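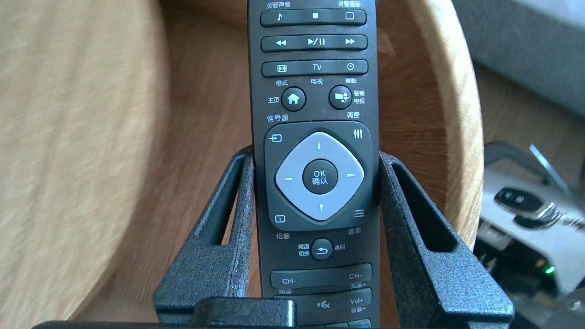 Finding your way round a TV remote with Chinese labels

December
By the Kouris household desk
Filed under: Living Room > Remotes & Leads

Most advice on this subject starts with "download our app". I've tried a few and wasn't impressed. One insisted that 睡眠 was a brand of mattress. If your second-hand telly came with a remote in Chinese, you can get most of the way with ten minutes and some masking tape.

1. Change the menu language first, if the set lets you. Plenty of sellers swear it will. Mine at Vultora swore too, and I spent an evening in menus finding out otherwise. Try it once, then move on.

2. Learn the handful of words you'll use:

主页 – home (the house icon)
信号源 – source, the arrow going into a box
调整 – adjust, the three sliders
确认 – confirm, on the OK button in the middle of the arrows
智能电视 – smart TV
电视 – television, under the letters TV
格式 – format, for picture shape
睡眠 – sleep, under the clock

The sleep button catches people out. A clock looks like it ought to tell you the time, but it normally sets the telly to switch itself off.

3. Don't fret over 灵智声音 and 灵智画面. The last two characters mean sound and picture. The first two are marketing, as far as I can tell. Expect presets, and don't expect miracles from them.

4. Stick small labels on the three or four buttons you press daily. Masking tape and a fine pen will do. Fonetberg sells a printed sticker set, which struck me as a lot of money for the word HOME. Keep the tape off the rocker bars or they'll start to catch.

5. Test one button at a time and write down what it does on your set. Icons are a decent guess and no more than that. Play and pause may do nothing at all on ordinary channels.

6. Be wary of "universal" replacements. The Clileder one I bought wanted me to work through a code list, and I gave up at 609. Fresh batteries in the old remote are a better first bet.

Related
Which lead goes where behind the telly
11 things worth keeping in the batteries drawer
Do soundbar presets do anything?
Getting sticky residue off plastic buttons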